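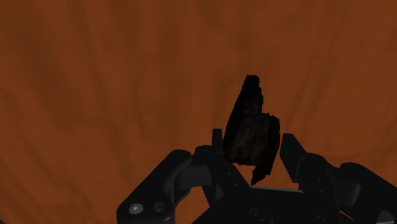 Maison Drisow, service Conservation
29 septembre 2022

1/9
La Maison Drisow informe ses adhérents et ses visiteurs des modalités de consultation de ses archives pour la nouvelle saison. Les dispositions qui suivent remplacent celles publiées au printemps.

2/9
La salle de lecture accueille le public du mardi au vendredi, de 9 h à 17 h. Elle dispose de 18 places. La réservation est obligatoire et s'effectue en ligne, au plus tard deux jours ouvrés avant la visite.

3/9
Le fonds Dela Peña est désormais ouvert à la consultation. Il réunit 86 boîtes de correspondance, de registres commerciaux et de plans relatifs au négoce du papier. L'inventaire provisoire est disponible à l'accueil.

4/9
Les plans de grand format du même fonds demeurent exclus de la communication jusqu'à l'achèvement de leur mise à plat. Les demandes déjà enregistrées sont conservées et seront traitées par ordre d'arrivée.

5/9
Le fonds Hurkstead est fermé pour dépoussiérage et reconditionnement. Les microfilms correspondants restent accessibles sur le poste 2, sans réservation particulière.

6/9
Reproductions : la photographie sans flash est autorisée pour un usage privé. Toute publication doit faire l'objet d'une demande écrite précisant les cotes, le tirage envisagé et la langue de l'ouvrage. Délai moyen de réponse : environ 24 jours.

7/9
Le catalogue Aster a été mis à jour. La recherche par lieu tient compte des anciennes graphies. Les cotes antérieures à la refonte restent valables et renvoient automatiquement vers les nouvelles notices.

8/9
Rappel : seuls le crayon à papier et l'ordinateur portable sont admis en salle. Les sacs, manteaux et parapluies sont déposés au vestiaire. Cinq documents au plus sont communiqués par séance.

9/9
Les questions relatives à un dossier en cours sont à adresser au secrétariat du service, en indiquant le numéro de lecteur. Il n'est pas répondu aux demandes de recherche par messagerie privée.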